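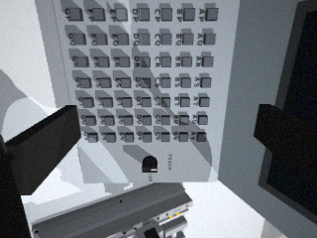
The 49-button panel as the wrist camera gets it, fingers in from both sides.

Lusiso: progress report to Prutgate, October

To Luzius Ortner, with copies to whoever at Prutgate would like one

Dear Luzius,

You asked for something you could read on the train without a glossary, so I've left the tables in the shared folder and written this more or less as I'd tell it to you over lunch. It covers everything since the spring report. We're still entirely in the simulator, as agreed, and no hardware money has been touched.

The short version is that we've finished 197 of the 400 trial runs we promised you, the camera comparison has thrown up more than I bargained for, and I'd like to change the order of what's left. The budget is fine. The timetable is a bit less fine and I'll get to that.

What we've been comparing

You'll remember the proposal had three comparisons in it: two gripper set-ups, two camera positions and two controllers. The gripper set-ups are both parallel jaws with black fingers, and the difference between them is in the finger pads and how hard they're told to squeeze. We call them soft pads and hard pads in the folder, so that's what I'll call them here. The camera positions are low on the wrist, looking up along the fingers, and a fixed one out in the room. The controllers are Listard, our own plain one that follows a planned path and doesn't ask many questions, and the Vương controller, which corrects itself from the camera picture as it goes along.

I was quite sure in the spring that the pads would matter most. I had even drafted a paragraph saying so (you didn't get it, thank goodness). Pads turned out to be the dull part of the work, and I've spent most of the last two months on cameras.

The button panel

This is the job that has eaten the time. There are seven rows of seven small square buttons, each with a two-letter label beside it, and a big dark arch-shaped button lower down with RESET printed next to it. The arm is given a label, say CR or FT, and has to press that button and leave its neighbours alone. Then it presses the arch and we start over.

With the fixed camera this goes reasonably well for Listard, because Listard hardly looks. It trusts the map of the panel it's been given and goes to the place on the map. Nudge the panel a little and it presses the wrong button with complete confidence. I rather enjoy watching it do that, but it's no use to anybody.

Vương on the wrist camera is a different story. It finds the panel again after a nudge, which is exactly what we hoped for, and then it has trouble reading. The camera sits so low that it sees the panel at a steep slant. Up in the P and Q rows the labels are spread out and crisp. Down at U and V the rows bunch together, the shadow of each button falls across lettering, and the print goes blurry. If you look at the picture at the top of this report you can try it for yourself: find BP, then find BV, and see how much longer the second one takes you.

We've had 38 wrong presses in the 197 runs. I went through every one of them by hand over two rather long evenings, and the bulk were in the bottom three rows with Vương on the wrist camera. Most were one column out. Very few were a row out, and I don't have a good explanation for that yet. My hunch is that the row letters are being worked out by counting down from the top and the column letters are being read fresh each time, but it is a hunch and I'd sooner test it than put it in a paper.

The other thing is shadows. There are broad diagonal bands of shade falling across the panel, and one of them runs right through the D column. I'd been treating the lighting as decoration. Then I turned the shadows off for a handful of side runs (not included in the 197) and the D column errors thinned out at once. So lighting is now a proper setting that we record with each run, which it ought to have been from the start. That's my slip, and it does mean some early runs need doing again.

The fingers get in the way as well. With the camera where it is, the left finger covers a good piece of the lower left of the panel. We could open the jaws wider on the approach, or move the camera outwards. Opening wider is free, so I tried that first, and it helped less than I'd hoped: you swap one blocked bit for another.

Holding the block

The second job is a plain one. Pick up a tall grey block by its sides, hold it upright, carry it, set it down again without it tilting. I put it in the proposal as a warm-up, but it has been a useful check on the pads.

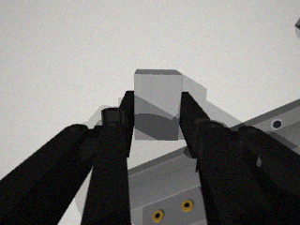
Side grip on the grey block, fingertips a little below its top face.

Looking up the fingers like this, you get a lovely clear view of both contacts. You can see whether the fingers are level with one another and how far they stop short of the top of the block. From the room camera the same grip is a small dark shape with a bit of grey in it, and I couldn't tell you whether it was straight or not. So for this job the low wrist camera wins, and by a margin that needs no statistics.

What it doesn't give you is any sense of place. The background from down there is nearly blank, so neither the arm nor I can tell from the picture where the table has got to. Vương copes with carrying because it uses the joint readings for that part, but on the set-down it comes in too gently and hovers, as if waiting for permission. Listard just puts the thing down. I've come round to thinking the sensible arrangement is Vương for the approach and grip and Listard for the set-down, with a clean handover in between. There's a version of the handover running now. It stutters a bit, and I want to spend a week on it before I show you numbers.

One oddity for the record. In some of the wrist camera pictures there are faint see-through grey shapes hanging about near the block and the fingers, like pale copies of the solid parts. I haven't got to the bottom of them. They don't seem to bother the grip checks, which work from the strong edges, but I don't like having something in the data I can't account for. I've logged it and it's on the list for the next fortnight.

As for pads: the soft ones slip less when the grip is crooked and the hard ones let go more cleanly. With a straight grip I can't find a difference worth your reading time. I'd suggest we carry on with soft pads only and spend the saved runs on cameras. Please shout if you object, as it was one of the three comparisons you signed off.

Moving to the full room

Up to now nearly all our runs used the wrist camera on one arm at a time. The room camera set-up has both white arms, the table, the tray with its four red buttons and the big grey box. It even has a clock on the wall and a cupboard — all very homely. I wasn't keen on so much clutter to begin with and argued for a bare white room. I've changed my mind. A controller that only works in a bare room would be a poor thing to hand over at the end, and the tool poster, with its reds and yellows, has already caught Vương out more than once when it was meant to be hunting for the red buttons on the tray. We'd never have found that in a white box.

The second arm brings its own headaches. It sits behind the table and has to fold up tightly to stay out of the way, and from the room camera its gripper can end up partly behind the grey box. The first arm comes in from the left and is much easier to follow. For the moment I'm running them in turns, one parked while the other works, and I'd like to keep it that way until the handover between controllers is sorted out. Two arms and two controllers all at once is more than I can debug with my present number of brains.

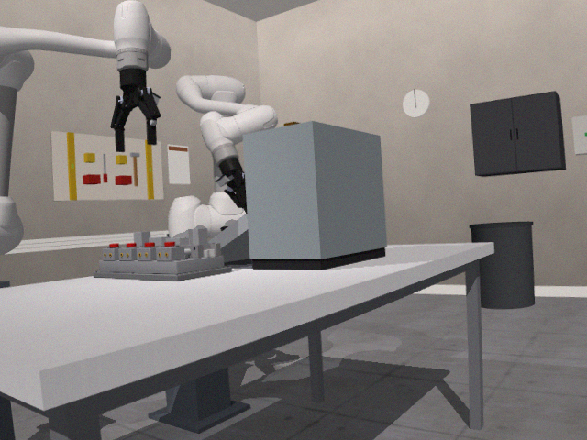

What I'd like to change

There are 203 runs left of the 400. The plan had them split evenly over everything. I'd like to drop the hard pads, as above, and put the bulk of the remaining runs into camera position, with a third position added: still on the wrist but set further out and tipped less steeply, so the bottom rows of the button panel aren't so squashed. I've mocked it up and the labels in row V are readable to me, at least. Whether Vương agrees we'll see.

I'd also repeat the early button runs with the shadow setting recorded properly. That costs computer time and very little else.

Time and money

I need six more weeks on the simulator stage. Two things caused it: the repeat runs, and my going through the wrong presses by hand, which I'd do again. No extra money is needed for this. The computing line is underspent and will cover it, and the travel line hasn't been used at all apart from my one trip to see you.

The hardware stage would move back by the same amount. I haven't ordered grippers, and I'd prefer to hold off until the new camera position has been tried, as it affects which wrist bracket we want. The quote we have can be extended if I ask before it lapses.

Things I need from you

A yes or no on dropping the hard pads, please, and a yes or no on the extra six weeks. An email will do for both. If Prutgate wants the timetable change on the proper form, send me the form and I'll fill it in the same day.

You also asked whether your colleagues could watch a run. They can. Afternoons are best, any time after two, and I'd start them on the button panel with Listard and a slightly nudged panel before letting them see Vương find it again.

The run logs, the sorted list of wrong presses and the two controller settings files are in the shared folder under Lusiso, in the October directory. The spreadsheet with the green tab is the current one. Please ignore the other, I'm keeping it until I've copied the notes across.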